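Trucos para dejar la cocina lista antes de las visitas (de compradores, digo)

Llevo siete años enseñando pisos y casas, y si algo he aprendido es que la gente entra, saluda, echa un vistazo al salón por educación y se va derechita a la cocina. ¡Siempre! Así que hoy os cuento lo que hago yo en las cocinas de mis clientes la víspera de una visita, que no cuesta casi nada y se hace en una tarde.

Primero, los olores. Nada de ambientadores fuertes, por favor, que el comprador enseguida piensa que hay algo que tapar. Yo vacío el cubo de la basura la noche antes, echo bicarbonato en el desagüe del fregadero, después un chorro de vinagre, dejo que burbujee un rato y aclaro con agua bien caliente. El trapo de cocina, a la lavadora. La esponja, nueva. Y si hay campana extractora, los filtros en remojo con agua caliente y lavavajillas (el mío es el de siempre, el barato). Se frota con un cepillo viejo y se deja secar del todo antes de volver a montarlos.

Segundo, las puertas de los armarios. Una puerta torcida se ve desde el pasillo y hace pensar que toda la casa está igual. Casi todas las bisagras modernas tienen dos tornillos para ajustar y con un destornillador de estrella se arregla en un momento: uno mueve la puerta a los lados y el otro la acerca o la separa del mueble. Id girando poquito a poco y cerrando para comprobar. En el piso de Benedek Szekeres estuvimos toda una mañana con la puerta de encima del horno, y al final el tornillo estaba pasado de rosca. Un palillo con cola blanca en el agujero, a esperar que secara, y como nueva.

Tercero, los cajones, porque los abren. Vaya si los abren. Sacad la mitad de lo que hay y guardadlo en una caja con su etiqueta, que total os vais a mudar. Los utensilios largos que nunca caben, en diagonal. Y pasad la aspiradora por las esquinas, que ahí se acumulan unas migas que ni os imagináis.
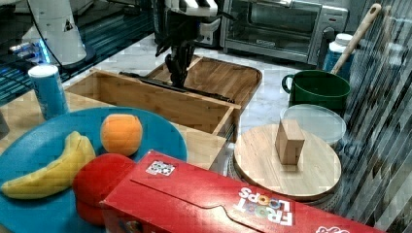

Fruta en un plato azul y madera clara: colorido sin gastar de más.

Cuarto, la encimera. Mi regla es dejar fuera lo que usaríais para desayunar y guardar lo demás. Si es de piedra natural, ojo con el vinagre y el limón, que se la comen; agua tibia con una gota de jabón neutro y secar con un paño de microfibra. Las de madera agradecen una capa fina de aceite mineral de uso alimentario, pero dádsela con un par de días de margen para que no quede pringosa.

Quinto, la silicona del fregadero. Si está negra, cambiadla. En la ferretería Barta me cobraron 7 euros por el tubo, y pocas veces me ha cundido tanto el dinero. Se quita la vieja con un cúter (despacito, sin rayar), se limpia con alcohol, se pone cinta de carrocero a los dos lados y se alisa con el dedo mojado en agua jabonosa. La cinta hay que retirarla antes de que la silicona haga piel, que si no se levanta todo.

Y luego está la luz. Yo pongo todas las bombillas del mismo tono, cálido, y limpio los plafones por dentro, que suelen ser un cementerio de mosquitos. En junio preparé así la cocina de Lorne Tremblay y me gasté 106 euros en total, contando bombillas, silicona y dos tiradores nuevos.

Me preguntaba Usman Abbasi si merece la pena pintar los azulejos. Pues depende: si están sanos, con repasar las juntas con un rotulador blanco suele bastar. Si hay alguno roto, empezad por ahí. Otro día os cuento lo de los baños, que tengo una lista larguísima y media sin pasar a limpio.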